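About Us

Hi, I'm Efua Agbenyega, and Sturkitz is my company. It's a small one! There are three of us, and what we do all day is try out robot grippers, arms, cameras and controllers so that the people who have to buy them don't have to guess.

I started out on the buying side. I worked for a firm that made packing equipment, and my job was picking the hand that went on the end of the arm. Every supplier sent me a lovely brochure, and every brochure had a payload number and a stroke number and a smiling engineer holding a tomato. What I wanted to know was whether the thing could open a door that sticks a bit. So I began running my own tests in the evenings, then other departments wanted the results, then other companies did, and at some point it made more sense to quit and do it properly.

What we do

You send us your shortlist (or just your problem, we like those too) and we put the candidates through the same set of chores. Some of it is done on our bench with real hardware. A lot of it now starts in simulation, where we can swap one gripper for another over lunch and nobody's refrigerator gets dented.

Our sim kitchen is called Meso. We built it room by room, and it has cabinets, a cooktop, a fridge and a microwave that has taken up far more of my life than I'd like to admit. A microwave with a door that drops down is a great test, you see. The fingers have to get hold of an edge, and then the whole arm has to follow the door through its arc without letting go or yanking the oven along the counter. Arms that look identical on paper behave very differently once the wrist has to come down and back at the same time. We put food inside as well, so the camera people have something shiny and awkward to look at through the glass.

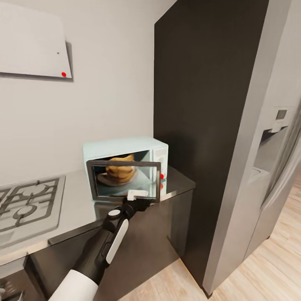

How we compare things

Every gripper gets the same 66 runs, with the same starting positions and the same controller settings, before we change anything. After that we let ourselves tune it, and we write down what we changed. I'm a bit of a bore about this. If a hand only works after two days of fiddling, you should hear about the two days.

We keep the failures, too. You get the logs and the replays along with the report, and you're welcome to come to a different conclusion from ours - one customer did, went with our second choice, and was perfectly happy with it.

For controllers we mostly look at what happens on contact. Does the arm push on stubbornly, or does it give a little? For cameras we care about glass, steel and dark cabinets, which between them have embarrassed nearly every depth sensor we've had in here.

The Prusta and Amissah rigs

Our bench has two stations, and they have names because "the left one" stopped working when we moved the tables. Prusta is for arms and grippers. Amissah is for cameras, and has the blackout curtain and the good chair. Whatever does well in Meso gets a turn on Prusta before we recommend it to anyone, and yes, sometimes the order of the results flips completely. Friction is the usual suspect.

Who we work with

Mostly small teams: people building kitchen helpers, a couple of university labs, a few appliance makers who want to know if a robot can use their handles. We don't sell hardware and we don't take commission on it. A typical comparison takes eight weeks from the first call to the final report.

Come and say hello

If you've got a drawer, a lid or a door that's driving your robot crazy, write to me through the contact form. I read everything myself and I'll usually ask for a sketch and some measurements of the handle. We take on new projects again in July, and visitors are welcome at the bench any time Prusta isn't in pieces.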